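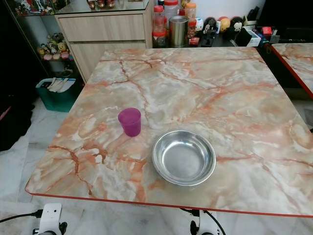
# Workshop tips: software for a two-arm table robot

These are my notes from the Emik setup, put in order for Hywel Samuel and for other people who write to me with the same questions. The controller is Wustier and the planner is Nulus. If you use other programs the menus will be different, but most of the tips should still help.

## Finding the table

**Fit the table plane before anything else.** Run the plane fit at the start of each session, also when you are sure that the table did not move. A table that was pushed a little while sweeping the floor is enough to spoil an afternoon of grasps.

**Do not let the segmenter see the pattern.** A stone pattern with strong veins gives many false edges. My first version made an object from every orange vein. Now I segment by height above the plane and use color only to give the names. Everything lower than 6 mm is table.

**Crop to the tabletop.** Shelves, figurines and boxes behind the table are all good objects for a detector, and it will report them with pleasure. I draw a polygon on the tabletop and throw away each detection with its center outside. If a second table stands near, check that the polygon does not run over to it.

## Cups and bowls

- For a see-through plastic cup, do not trust depth. The points go through the wall and land on the table behind. Take the outline from the color picture, take the base from the plane, and put a cylinder there.
- For a steel bowl the depth has holes where the light reflects. Fit a circle to the rim only, and ignore the inside.
- Close a curtain if there is a bright patch in the bowl. It is cheaper than a new filter.
- Keep the grasp for the cup at half height. Near the rim, thin plastic bends and the width reading from the fingers is wrong.
- When two things stand near each other, plan the one closer to the front edge first. The arm then has a free way to the other.

## Planning with two arms

Put both arms in one planning group only when they really work together. For simple moving of dishes I plan them separately, and the arm that waits is added as an obstacle in its parked position. Planning went from 298 ms to 136 ms on my computer after this change.

Add the table to the collision scene as a box, and make the box a little larger than the real table on the side of the arms. With mounts that sit lower than the tabletop, the elbow likes to pass very close to the front edge. Cledwyn Lloyd gave me this advice and I did not listen the first week.

Limit the planner to 200 tries. If it has no path by then, move the parked arm and ask again. I had the limit at 2,000 before, and I was only waiting longer for the same error.

Cables are not in the model. I limit the base joint in the Wustier config so that it can not make a full turn, and I write the limit also on tape on the mount.

## Small habits

* Save the config with the recording, in the same folder. A recording without its config is very hard to use later.
* Read the log from the first warning down, not from the last error up.
* Change one parameter, run, write it down. I use a paper notebook for this.
* Run new code at low speed with a hand on the stop button, also if it is "only a small fix".
* Restart the camera driver after each calibration. Nulus keeps the old transform in memory and does not say so.

## Still open

The Wynne viewer shows the bowl upside down when the rim fit has few points. The grasp is correct, only the drawing is wrong. I will look at it in June. If somebody has a fix already, please send it to me.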